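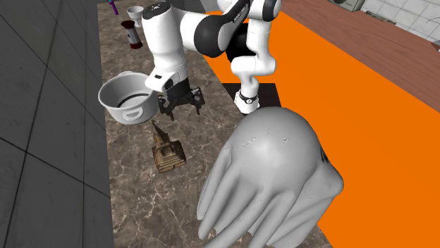 How did letters from the Jamthorpe plant reach a foreign intelligence service without passing the censor? They left by hand, in the lunch pail of a delivery driver, and were mailed from the post office in Bendness, where outgoing civilian mail was opened only when a name on the envelope appeared on a watch list.

Figure 2. Robotic arm with open gripper over a brown marble countertop, with a white cooking pot beside the gripper (computer rendering).

4. The Bendness route

The previous section dealt with how the source known as Wuver was recruited. This section follows the material after it left the plant. The main evidence is the Kermani file, a set of 1,334 pages released in two parts. The first part holds the surveillance logs and the mail covers. The second, released in November, holds the interview notes and the driver's own statement, which earlier writers did not have.

Security at Jamthorpe was built around paper. Every drawing had a number, every number had a sign-out card, and the cards were checked at the end of each shift. The weak point was the waste. Spoiled prints were torn once, dropped in a bin, and burned in the morning. Between the evening check and the burning, the bins stood in a hallway used by the kitchen, the cleaning staff and the night guards. The file contains a memorandum from the deputy security officer asking for a locked cage. A handwritten note in the margin reads "after the new year." The cage does not appear on any later floor plan.

Wuver worked on the same hallway. The interview notes say he took only torn prints and never a sheet that had been signed out, so the evening count always came out right. He copied what he needed onto thin paper at home and put the print back in the bin the next night. This agrees with the cards, which show no missing drawings for the whole period. It also explains why the first inquiry, which began and ended with the cards, cleared everyone in the section.

The driver brought bread and milk to the plant kitchen at 5:30 a.m. He was searched on the way in but seldom on the way out. In his statement he says he was told the letters concerned a family dispute over property and that he was paid in cash. The investigators doubted this. He had carried letters for close to two years and had twice changed the place where he mailed them, each time shortly after a stranger was seen at the counter. On the other hand, no one found a code book, a radio or a camera in his house, and his account of the dates matched the postmarks. We take the view that he knew the errand was illegal and did not know who was at the far end of it.

The letters were addressed to a stamp dealer. Stamp dealers received a great deal of small mail from many places, and a few extra envelopes drew no attention. The dealer's ledger lists 400 correspondents, of whom investigators traced all but 6. Those six accounts were paid on time, bought low-value stamps, and gave return addresses at boarding houses that forwarded mail. Tse, who was the first to work through the ledger line by line, argued that all six belonged to the same network (Siu-ming Tse, unpublished notes, box 3). We accept this for four of them. The other two show gaps in payment that fit ordinary customers short of money just as well.

What the letters contained is harder to establish. Only one was ever opened, and it held a page of measurements for a valve housing. The page is genuine. It gives the dimensions to the right tolerance, but it leaves out the alloy, and without the alloy the part could not have been made to work for long. Past accounts have treated this as proof that Wuver was holding material back to raise his price. A simpler reading is that the alloy was listed on a separate sheet, kept in another building, that he never saw. The plant directory supports this: his badge did not cover that building.

Payment is also unclear. The file records deposits to Wuver's account that came to 2,000 dollars more than his wages over the period. His wife told the investigators that her father had left her some money, and a probate record does show a small estate, though the amount on the form cannot be read. The prosecutors never used the deposits. The case was closed without a trial after Wuver left the country, and the last surveillance entry has him buying a one-way train ticket at the Bendness station shortly after noon – the agent on duty had gone inside to telephone for instructions and did not see which platform he used.

Two points about the source should be kept in mind. The names of the agents are blacked out in the first part of the file but left in the second, so it is possible to match some reports to their authors and not others. Also, pages 611 to 640 are missing from both parts. The index lists them as "correspondence, dealer," and a request for them is still open.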